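The Night Desk at Clastow

At five in the morning the harbor road in Clastow belongs to gulls, delivery vans and Vasanthi Nadar's bicycle. She has ridden it for most of her working life, first as a patrol officer and now as the person who runs the town's missing persons desk, and she still takes the long way so she can look at the water.

I spent part of April with her and came away completely won over by a kind of police work I had barely thought about. There are no sirens in it. There is a great deal of telephone, and a great deal of patience, and every so often a moment so good that the whole office stands up.

The desk opened with a backlog of 297 files. Some were a few weeks old. One went back 32 years, to a deckhand who stepped off a ferry at Grondness and was never seen by his family again. Nadar read every page of every one before she made a single call, and she took her notes by hand, in pencil, in the kind of ledger you'd expect to find in a feed store.

"People think the answer is hidden," she told me. "A lot of the time it's sitting on page four and somebody went home before they got to it."

The deckhand was on page four, more or less. A clerk had written his name down twice with two different spellings, and the second spelling led to a boarding house, then a cannery payroll, then a man of 61 living quietly on Tejada Street, two counties over. He had believed for three decades that his family wanted nothing to do with him. His sister drove through the night to tell him otherwise!

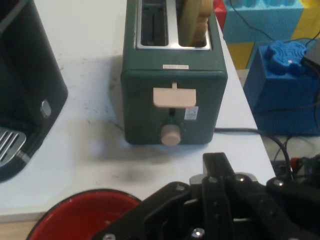
Clastow Police Department, Missing Persons Desk

What makes the desk different is who gets to help. Nadar brought in a retired school secretary, a former mail carrier and two dispatchers who work the overnight shift, and she gave each of them real cases. The mail carrier, it has to be said, is a marvel. He remembers routes, forwarding addresses, the names of dogs. When a teenager went missing from the Drivia apartments last winter, he knew which back stairs led to the bus stop, and officers found her in the station waiting room before breakfast, cold and cross and perfectly safe.

Not every file closes that way. Nadar keeps the unsolved ones on the shelf nearest her chair, and she calls those families on a schedule whether or not she has anything new. Several of them told me the calls matter more than they can explain.

The town has noticed. More than 3000 people signed a petition this spring asking the county to pay for a second full-time investigator, and the line to speak at the public hearing ran out the door and down the steps. I counted myself lucky to get a seat.

The count of closed files passed 100 while I was visiting. Someone wrote the number on the whiteboard, there was a quick burst of clapping, and then the phone rang. Nadar picked it up, pulled the ledger toward her and asked the caller to spell the name.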